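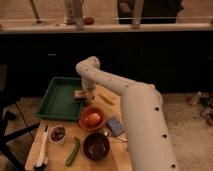

Fig. 1. The tabletop setup for the retrieval experiments, arm over the tray side.

Notes for session 10: picking which demonstrations to copy

Last time we trained a plain behavior cloning policy and watched it fall apart when the table got messy. Today I want to go through the fix I've been working on with Seema Mishra, which we call Hisari. The name doesn't stand for anything, so please stop asking me (you know who you are).

Start with the problem. We have 851 demonstrations on this kind of table. Each one is a person steering the arm through one short job, like moving the sponge or putting something in the green tray. If you throw all of them into one network, it learns a sort of average. Ask it to go for the sponge and it drifts toward the bowls, where so many of the demos go. You saw the same thing in the homework with the 2D point robot, only there it was cheap to fix!

Hisari does something pretty simple. At test time you take the current camera image, turn it into a vector with an encoder we keep frozen, and look up the 12 closest demonstrations. Then you fine-tune the policy on just those for a few steps before the arm moves. I was sure this would be too slow. Amr Erraji talked me into trying it anyway, and he was right.

A word on "closest," and it's where most of you will get stuck in the assignment. If you compare whole images, you mostly match the background: the counter, the carpet, where the arm happens to be. Two pictures with the sponge in totally different places can look almost identical to the encoder. So we crop around the target object first and compare the crops. Try it both ways and look at what comes back before you train anything.

We ran 237 test trials. Cropped retrieval beat the single big policy on cluttered tables, and on nearly bare tables it made no difference I'd be willing to defend. It did worse with thin metal utensils — the crops are tiny and the neighbors are close to random. I don't have a good answer for that yet. Felicidad Dizon thinks a second crop at a larger scale would help, and if anyone wants that as a final project, come talk to me.

For next time: read the Hisari draft up to the ablations, skip the appendix, and bring one retrieval failure from your own runs, with the query and its neighbors printed side by side.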